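Chapter 4
Why We Measure the Way We Do

I grew up thinking a cup was a cup. My grandmother baked with a chipped teacup she kept in the flour bin, and her bread came out fine every single time, so I never saw the point of the marked ones.

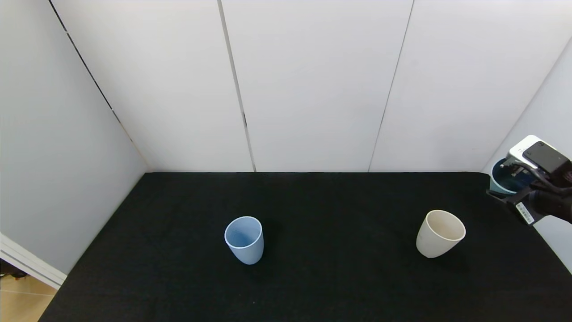 Then I took a summer job at a small bakery called Rondilura, and on my second morning I mixed a batch of rolls using the wrong scoop. We threw out 400 of them! I can still smell that dough – sour, gray and sticking to everything – and I have been interested in units of measure ever since.

So this chapter is about volume. We'll start with the old market town of Urkton, where grain was sold by the "heap" and every seller had a different idea of how high a heap should go. (Buyers had their own ideas too, and the arguments could last until dark.) After that we'll get to the liter, the gallon and the bushel, and I'll show you how to move from one to another without losing your place.

You'll need to be comfortable with multiplying and dividing by 10, so if Chapter 3 felt shaky, go back and redo the last page of problems first. I mean it – the conversions come quickly once we get going.

Let's begin with something easy. A tank holds 2000 liters of water, and a farmer empties it into barrels that hold 400 liters each. How many barrels does she fill? Write down your answer along with the units, and keep the page handy, as we'll use the same tank again in Section 4.2.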